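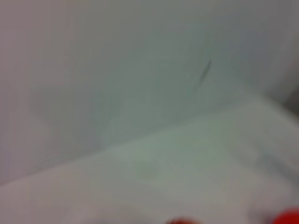 Ticket: Dark mark by the white tabletop, display corner
Site: Clevham
Category: Furniture and surfaces
Priority: Low
Status: Waiting on supplier

Wednesday, 8:40 a.m. Opened by front desk

There is a thin dark mark on the pale surface behind the white table. It could be a scratch, a hair or a stain. It runs at a slant. The Skarus rep told us when we bought the set that these finishes "don't mark," so I would like to know what I am looking at. Please also check whether the basket we use for fruit is leaving anything on the tabletop. The rep said the basket was safe on any surface too.

Wednesday, 9:15 a.m. Facilities

Before I order anything, did somebody try wiping it? The last "permanent" stain reported in that corner was pencil.

Wednesday, 9:50 a.m. Front desk

Wiped with a damp paper towel. No change that I could see. I did not scrub.

Wednesday, 11:05 a.m. Facilities

Went down to look. Couldn't catch it with a fingernail, so I don't think it is a deep scratch. Past that I'm not going to guess. I also don't believe the basket has anything to do with it. The mark is on the backdrop and the basket sits on the table. Someone would have to explain to me how one got to the other.

Sent the supplier the following questions:
1. What is the finish on the backdrop, by name?
2. Which cleaner is approved for it?
3. Does the warranty cover marks or only peeling?

Wednesday, 1:30 p.m. Supplier reply (pasted from email)

"Thank you for contacting Skarus. Our surfaces are tested to 2,000 wipes. We recommend Prirkden Surface Restorer for everyday marks. Please also consider felt pads under any natural woven item."

Wednesday, 1:45 p.m. Facilities

None of the three questions answered. 2,000 wipes with what? The brochure in the drawer says 1,000, so one of those numbers is wrong or somebody changed the test. And Prirkden is sold off the same order form, which makes me less than eager to buy a bottle.

Wednesday, 2:20 p.m. Facilities

Basket check, as requested. Emptied it first.
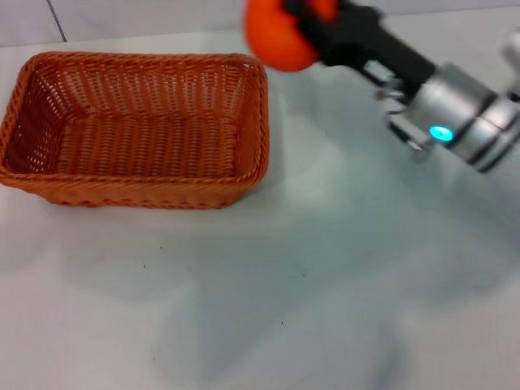
Basket on the left of the tabletop, empty, with an orange-colored round item up near its far corner.

The rim is thick and twisted like rope, and the sides are woven with small gaps. I felt along the bottom for loose ends and found one short one that bends under light pressure. Dragged the basket a few inches each way on a clean patch of table. No line, no color, nothing on a white cloth afterward. One drag is not a year of dragging, so I am not calling it proof.

Felt pads: no. They won't stick to a woven bottom, and the ones we put on the Slaoui trays came off in a week and left glue behind.

Wednesday, 3:10 p.m. Front desk

Can we at least put a cloth under it? Visitors pull it toward them all day.

Wednesday, 3:25 p.m. Facilities

Fine by me, as long as it's a plain one that washes. Lift the basket when you move it and trim that loose end if it gets longer.

For the backdrop, tried dish soap and warm water on a soft cloth, then a dry cloth. The mark may be a little lighter. It may also be that I had been staring at it. Leaving it overnight and looking again in the same light before anyone uses a stronger product. No scrub pads, no melamine sponge, and please don't let anyone "just try" the Prirkden.

Open items:
- Finish name and approved cleaner, from Skarus, in writing
- Warranty wording
- Why the brochure and the email disagree
- Second look at the mark

Ticket stays open 7 days. If the supplier sends another link to the shop page, I'm counting that as no reply.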